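Section 4: Setting Up Your Recipe Library

You've got the Pralteo app on your tablet and your account is open, so now comes the fun part! By the end of this section you'll have a library you can search from the kitchen, the store or the couch. Set aside an evening if you have a big stack of paper cards. It goes faster than you'd think once you get a rhythm going.

4.1 Create your first library

1. Open Pralteo and tap Libraries, then New.
2. Type a name. Short ones look best on the side panel (Home, Baking, Grandma's Box).
3. Choose a unit system. You can switch between cups and grams later, and your original text is always kept.
4. Tap Create.

Note: A basic account holds 2 libraries. If you want more shelves than that, use tags. They're terrific, and they get their own page in Section 6.

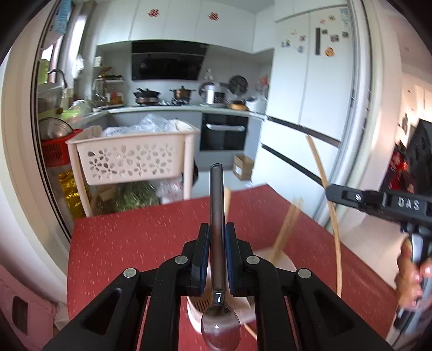 4.2 Bring in recipes you already have

If you've been using Dinsa, you're in luck, as Pralteo reads its export files directly.

1. In Dinsa, go to Settings and pick Export All.
2. Save the file to your tablet.
3. In Pralteo, tap Import and select the file.
4. Wait for the green bar to reach the end. Our own test library of 2,285 recipes came across in one go, photos included.
5. Look in the Needs Review tray. Anything with a missing title or an odd measurement lands there.

Caution: Don't close the app while the bar is moving. A stopped import can leave you with duplicates, and they have to be removed by hand.

4.3 Scan paper cards

1. Lay the card flat in good light.
2. Tap Scan and line up the corners.
3. Read through the text. Fractions are the usual trouble spot, especially in faded pencil, so compare every amount against the card.
4. Add at least one tag, then tap Save.

You can scan up to 27 cards in a batch before saving. The original scan stays attached to the recipe, so you keep the handwriting and all the little notes in the margins (we love this part!). 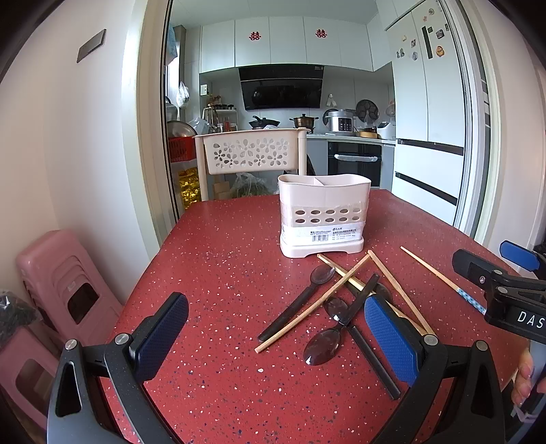 4.4 Plan a week of meals

1. Tap Planner.
2. Drag a recipe onto any day.
3. Set the number of servings. The ingredient amounts change right away.
4. Tap Make List to build a shopping list sorted by aisle.

Note: Check cooking times yourself when you double a recipe. Pralteo scales the ingredients and leaves the times alone.

Try dropping a soup or a stew early in the week and using the Leftovers button to carry it forward. The list then leaves out anything you've already planned to cook.

4.5 Share with your household

1. Open the library and tap Share.
2. Enter an email address.
3. Choose View or Edit.

Caution: Anyone with Edit access can delete recipes. Deleted items stay in the Trash folder until you empty it.

If an import stops with error 267, the file is damaged. Export it again and repeat the steps in 4.2.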